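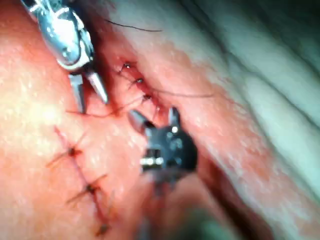

Wudeo Sailing Club Forum > Racing > Cruiser classes

Light wind start times for the September series

kusum_goel
Posted 2 August 2022

Right, I'm going to be the one to bring it up. Sunday's race. We sat on the start line off Vemville pier for what felt like my entire adult life, got away in a breath of air that died before the first mark, and then drifted sideways with the tide until the shortened course signal went up. I had two cups of tea and a sandwich between the gun and the finish!

Can we please talk about moving the September starts to the afternoon? The sea breeze hardly ever fills in before lunch at that end of the bay, and we keep sending people off at ten as if it does. I love this club and I love the racing but my crew are starting to invent dentist appointments.

girish_s
I was the boat going backwards past you, so you have my sympathy. I don't agree about the afternoon though. Half the fleet has to get back over the sill at Geter before the tide goes, and if you start at two and the breeze doesn't come, we're all anchored outside until bedtime. Did that once with my brother-in-law aboard. Never again.

RemoV
Girish, that only applies on neaps, doesn't it? On springs there's loads of water until well into the evening.

girish_s
Other way about for my berth, Remo -- I'm right up the top by the slip and it's low water springs that catches me out. But fair enough, it depends where you're moored. Those of you on the pontoons have it easy.

pallavi_b
I did the results on Sunday so I can add a bit. The course was meant to be the long one, round Tiwari buoy and back, and in that wind it was never going to happen. My vote is to keep the morning start and set something short with the option to go round twice. We had a lovely race that way in June, everybody was in the bar by two and even the little boats got a proper finish.

Also, and I say this with affection, could people please write down their own finish times? I had 30 entries and a good handful came in together, and I was trying to read sail numbers with the sun in my eyes. I'm fairly sure I've got 206 and 396 the right way round but if either of you wants to shout, shout now.

kusum_goel
396 here! I was behind 206, sadly. By a boat length, and I'd have had him if my jib sheet hadn't caught on the hatch again (yes I know, I've been saying I'll move that cleat since Easter).

pallavi_b
Then it's correct as published. Thank you for being honest, you'd have gained a place.

Norbert Sz
I'm going to disagree with nearly everyone. Light wind racing is racing. You trim, you keep still, you look for the dark patches on the water, and the people who do that well win. If we only go out when it blows twelve knots we may as well hand the trophy to the heaviest boat now. I enjoyed Sunday very much.

RemoV
Norbert, you won on Sunday.

Norbert Sz
I did, and I would say the same if I hadn't. Perhaps more quietly.

kusum_goel
Ha! OK, but there's light and there's nothing. I had a gull swim past me. What about a time limit then? If the first boat hasn't got to the windward mark inside an hour, bin it and try again later on.

girish_s
That I could live with. It's in the sailing instructions at my old club and it saved a lot of grumbling. You'd need to say clearly what "later on" means, mind, or we'll be hanging about with no idea whether to put the kettle on or the engine.

pallavi_b
An hour is a bit mean for the slower boats. It's only the leader that has to make it, I know, but ninety minutes feels kinder. And the last 100 metres to that mark are always dead, it's under the cliff.

Norbert Sz
Ninety minutes, short course, ten o'clock start. I'd sign that.

RemoV
Same from me, though I'd still like one afternoon race as a trial. Pick a day with a late high water and Girish can come and raft up on me if he gets stuck. I've got a spare bunk and most of a fruit cake.

girish_s
What sort of fruit cake?

kusum_goel
Great, I'll write that up tonight and send it to the race officer, with the trial afternoon as a separate line so it doesn't sink the rest. If anyone has a date in mind that works for the tide at Geter, put it here before I hit send. And Remo, I'd like to know about the cake too.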